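5. クーポンの「期限」はどこまで読まれているのか

5.1 集めてみて最初に思ったこと

前の章では値引きの額のことばかり書いたので、ここからは期限の話をします。わたしがこの研究を始めたきっかけも、もともとは期限のほうでした。財布の中から切れたクーポンがごっそり出てきて、しかもその半分くらいは「えっ、これ先週までだったの」と思うようなものだったんです(残りの半分は、そもそももらった覚えがありませんでした)。

資料は、Wandantonの駅の周りにある店で配られた紙のクーポンと、Collet のアプリに届いたクーポンを合わせた538点です。集めた期間は9週間で、最後の一点を受け取ったのが2019年7月28日でした。店の数は5つで、いちばん多いのはスーパーの Jolteo、その次が家電と日用品の Villex です。ほかの店は配る回数がずっと少ないので、以下ではほとんど Jolteo と Villex の話になります。ドラッグストアも入れたかったのですが、レシートの裏に刷るタイプが多くて、買い物をしないと手に入らないため今回は見送りました。

集めるときの決まりはひとつだけで、受け取ったら使う前に必ず全体を写しておく、というものでした。これが意外に守れません。レジで出して、店員さんがさっと回収していったあとに「あ、写してない!」と気づくことが何度もありました。そういうものは資料に入れていません。惜しいのですが、期限の書き方を記憶で再現すると、どうしても自分の思い込みのほうに寄ってしまうからです。

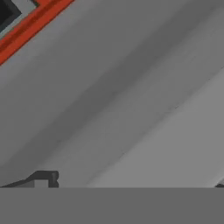 さて、期限の書き方です。一口に期限といっても、書き方は店によってずいぶん違います。Jolteo の紙クーポンは「本券は発行月の末日まで有効」という書き方が基本で、発行月がどこにあるかというと、券の裏の、バーコードの下です。表には大きな字で「100円引き」とあるだけ。つまり表だけを見ていると、いつまでも使えるような気がしてきます。わたしも最初のうちは裏を見る習慣がなくて、七月に入ってから六月の券を出してしまい、レジで少し恥ずかしい思いをしました。

Villex のほうは反対で、期限の日付が表のいちばん上に、値引き額より先に書いてあります。初めて見たときは「ずいぶん親切だなあ」と思ったのですが、よく読むとこの日付は引き換えの締め切りで、商品の受け取りには別の締め切りがあるんですね。取り寄せになる品物だと、引き換えには間に合ったのに受け取りが間に合わない、ということが起こりえます。券にはその場合どうなるかが書いていないので、店頭で聞いてみました。答えは担当の人によってまちまちで、どちらの答えが正しいのかは今もわかりません。

Collet のアプリは画面の中に残り時間が出ます。数字がどんどん減っていくあれです。使い勝手はいいのですが、残り時間が出るのは券を開いたときだけで、一覧の画面では「まもなく終了」という札が付くかどうかしか見えません。この「まもなく」がくせもので、翌日に切れる券にも、まだ一週間以上先の券にも付いていました。わたしは途中から札を無視するようになってしまって、そのせいで本当に切れる直前の券をいくつも逃しています(これは資料の偏りとして、あとの章でもう一度触れます)。

5.2 「本日限り」は何度来るのか

もうひとつ気になっていたのが「本日限り」という言葉です。買い物をする側としては、そう言われると弱いんです。ほんとうに弱い。洗剤なんて家に山ほどあるのに、帰りに遠回りして買ってしまったりします。

そこで、同じ店の同じ品目に「本日限り」が何度も現れるかどうかを調べてみました。やり方はとても素朴で、券を品目ごとに束ねて、日付順に机に並べただけです。統計の先生に見せたら渋い顔をされそうですが、並べてみると見えてくるものはちゃんとあって、わたしはこの作業がいちばん楽しかったです。

Jolteo では、食用油と卵に「本日限り」が繰り返し出てきました。値引きの額も同じ、字の大きさも同じ、違うのは日付だけという券が束になっていく様子はなかなかの眺めでした。とはいえ、これを不誠実だと決めつけるのは早いと思います。券をよく読むと「本日限りのお値段」とあって、ほかの日に同じ値段にしないとはどこにも書いていません。言葉どおりに読めば、たしかにその日の値段はその日限りです。ただ、そんなふうに読む人がどれだけいるかは別の話で、少なくともわたしはそう読んでいませんでした。

Villex の「本日限り」はもっと少なく、出てくるのは延長コードや電球のような、いつでも値段の動かない小物ばかりでした。大きな家電には一度も使われていません。大きな買い物は家で相談してから決める人が多いでしょうから、一日で区切っても仕方がないのだろうとわたしは考えています。これはあくまで推測で、店の人に確かめたわけではありません。

Collet では「本日限り」の代わりに「きょうのうちに」という言い方が使われていました。やわらかい言い方ですよね。ところが、この券の期限は日付が変わる時刻までではなく、店の閉店時刻までになっています。閉店の遅い店ならあまり困らないのですが、Wandanton には夕方に閉めてしまう店もあって、仕事の帰りに開いたらもう灰色になっていた、ということが一度ならずありました。券の中で閉店時刻に触れているものは、ごくわずかです。
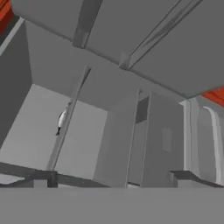
5.3 条件の置き場所について

期限の話をしていると、どうしても条件の置き場所の話になります。期限も条件のひとつですし、読み落としが起きる場所はだいたい似ているからです。紙の券の場合、条件はたいてい下の端か裏にまとめてあります。「ほかの割引との併用はできません」「一部対象外の商品があります」といった、おなじみのあれです。わたしは分類のために、券の表で値引き額が占める広さと、条件が占める広さを定規で測ってみました。定規で測るなんて古くさいと思われるかもしれませんが、券の大きさがばらばらなので、結局これがいちばん早かったんです。

結果はほぼ予想どおりで、値引き額の広さは券が大きくなるほど広がるのに、条件の広さはほとんど変わりませんでした。大判のチラシに付いている券でも、手のひらに収まる券でも、条件の字は同じくらいの小ささで、同じくらいの幅に押し込められています。チラシを作る側からすると、余った場所は全部値引き額に使いたいのでしょう。気持ちはわかります。わたしが店の人でもそうするかもしれません。

面白かったのは色の使い方です。Jolteo の券は条件の部分だけ地の色が薄くなっていて、読みやすくするためなのか目立たなくするためなのか、見ているうちにわからなくなってきます。Villex は条件の部分を細い赤い線で囲んでいて、字は小さくても目はそこで一度止まります。同じ小ささでも、線があるだけで読もうという気になるのが不思議でした。

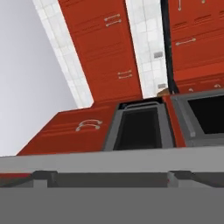 図5 明るい灰色の天板の縁と、左端でその下にのぞく赤

券の下の端に条件が置かれているとき、それが目に入るかどうかは、条件そのものの色と同じくらい、すぐ上に何があるかで決まるようです。値引き額の下に広い無地の帯があると、目はその帯で満足してしまって、その下までなかなか下りていきません。図5を見ていただくと感じがつかめると思うのですが、天板の縁が明るい帯になって横いっぱいに通っていて、その下の左の端には赤が細くのぞいています。赤はふつうなら真っ先に目を引く色なのに、こういう配分だと、先に目に入るのはどうしても帯のほうになります(少なくともわたしはそうでした)。Villex の赤い囲みがよく働いていたのは、囲みと値引き額のあいだに帯がなく、じかに接しているからではないかと考えています。試しに Jolteo の券の上に赤い紙を細く切って置いてみたところ、間の帯を残したままでは、やはり条件の部分はあまり目に入りませんでした。

もっとも、これはわたし一人の目で見た話です。見慣れた人とそうでない人では違うでしょうし、年齢によっても違うはずです。老眼鏡をかける前とかけた後でも違うと思います(笑いごとではなく、わたしはこの調査の途中で眼鏡を作り直しました)。ですからここで言えるのは、帯の有無を分けて調べる価値がありそうだ、というところまでです。

5.4 使われずに終わった券

集めた券のうち、わたしが実際に使ったものは思いのほか少なくて、引き出しの中には期限の切れた券がたくさん残りました。切れた理由を一枚ずつ思い出しながら裏に書いていったのですが、いちばん多かったのは単純な忘れです。その次が「買うものがなかった」で、三番目が「期限を間違えていた」でした。

期限を間違えていたものだけを抜き出すと、ほとんどが Jolteo の「発行月の末日まで」の券でした。おかしなことに、間違え方はいつも同じ方向で、わたしは実際より長く使えると思い込んでいました。短いほうに間違えた券は一枚も見つかりません。短いほうに間違えていたら急いで使ってしまって、そもそも引き出しに残らないわけですから、当たり前といえば当たり前です。こういう資料の集め方では、短く間違えた分はどうしても見えてこないんですね。使った券の控えにも期限をどう思っていたかを書いておけばよかった、と今になって悔やんでいます。

Collet のアプリの券は、切れると一覧から消えてしまいます。そのため、切れた券の記録は受け取ったときに写しておいたものだけが頼りでした。消えた券を見返せる画面がないか探してみたのですが、使った券の履歴はあっても、使わなかった券の履歴はありませんでした。いくら得をしたかは教えてくれるのに、いくら得をし損ねたかは教えてくれない。買い物客としてはそのほうが気が楽なのですが、調べる側としてはとても困ります。

それから、家族に渡した券の扱いにも悩みました。わたしが受け取って家族が使った券は「使った」に入れてありますが、渡したまま行方のわからない券は「不明」としました。この「不明」が Villex で目立って多いのは、電球や電池の券をまとめて渡していたせいです。店の性質とは関係がないので、表を読むときには差し引いて見てください。

次の章では、期限の書き方を五月雨式に変えてきた Jolteo の古いチラシを使って、同じ店の中での移り変わりを見ていきます。古いチラシは押し入れの底から出てきたもので、折り目のところの字がかすれている箇所は空欄のまま載せました。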